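3. Where small things end up: drawers, trays and the front hall
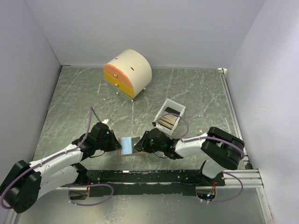

Figure 2. Small three-drawer cabinet and a shallow white tray. Photo: Mingxuan Xia.

I came to this part of the study thinking I'd be writing about closets. Closets are what the storage books talk about, and they're what I asked about first. But when Nga Tiêu and I sat down with the diaries from Bitalach (372 of them, and my desk has never recovered), people kept going on and on about keys, stamps, batteries and takeout menus – the little stuff!

So we went back and coded every entry that mentioned an item smaller than a hand. Of the 372 diaries, 284 had at least one entry about losing such a thing at home. I had guessed maybe half would, and Thịnh Đỗ, who did the second round of coding, guessed even lower.

What surprised me more was how people talked about drawers versus trays. A drawer was where you "put things away." A tray was where you "put things down." Those are their words, and I love them. Several writers had a small chest like the one in Figure 2 and gave each drawer a job, often going by color, then quietly dropped the system by February. One woman wrote that her middle drawer "was for mail and is now for everything."

Trays got far less planning and a lot more use. I don't want to push this too hard, as Bitalach homes are small and the front hall is often the kitchen too (Châu Trịnh makes this point better than I do). Still, the pattern held when we split the diaries by household size, and I come back to it in Section 4 with the interviews.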